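Home | Forum | Film Help | Screenings | Log in
Print this page | E-mail to a friend

Subtitles out of step at our film night – can I fix them before August?

Posted by Siu-ming Kwok

Hello all, hoping someone can rescue me. I run a small film night at the Menden (upstairs room, tea urn, terrible curtains) and we're showing a slow, quiet film called Cunda in August. It's the director's first feature, hardly any talking, lots of long shots of a ferry going back and forth. I love it. My sister fell asleep.

The file came with the subtitles separate, and they start out fine but by the end they're miles late. I've tried nudging them in Prerkero, which is the player on the Menden's laptop, and I can get the beginning right or the end right but never both! There are 1021 lines in the file, so I really don't fancy doing it by hand. Has anyone had this with a film from Pan, the distributor? I've written to them but no reply yet.

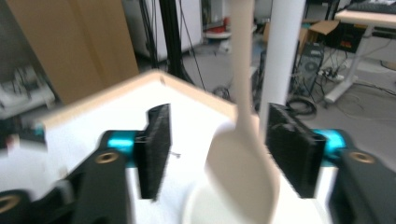 Two pads and a gap between them.

3 comments | Share (4)

Chun-yin Tse

If it starts right and gets steadily later, that's a frame rate mismatch. Your subtitles were timed for a copy running at 24 frames a second and your film is probably running at 25, so the picture gets ahead of the words. Nudging won't cure it as that moves every line by the same amount. You need to stretch or squeeze the whole lot.

Most free subtitle editors have a "change frame rate" option. Put 24 in the first box and 25 in the second, save it under a new name (please keep the old one, I've been caught out) and then check a line near the start and another near the end. If both are late by the same bit, then you can nudge.

If it still drifts, look at line 500 or so and see whether the lateness jumps suddenly. That would mean a scene is missing from your copy – a different problem, and you'd want Pan to send you a matching file.

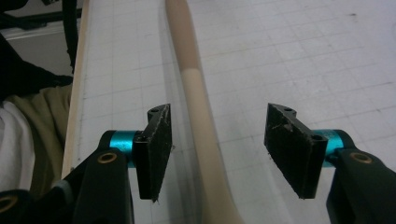 Filed under: Projection and Sound

ferryfan_700

I'd just put it on without subtitles to be fair, you said yourself there's hardly any talking. We did that with a Hungarian thing once and only two people complained. Also is the Menden the one with the stairs round the back?

Siu-ming Kwok

Chun-yin, you are a marvel! I did the 24 to 25 thing last night and the last line on the ferry now lands exactly where it should. It was still a touch late all the way through so I nudged it, and I've sat through the entire film to check, with biscuits. Ferryfan, yes, stairs round the back, and I'm keeping the subtitles, sorry – the letter near the end makes no sense without them.

Print | E-mail | Share (4)
Previous | Next | Back to Film Help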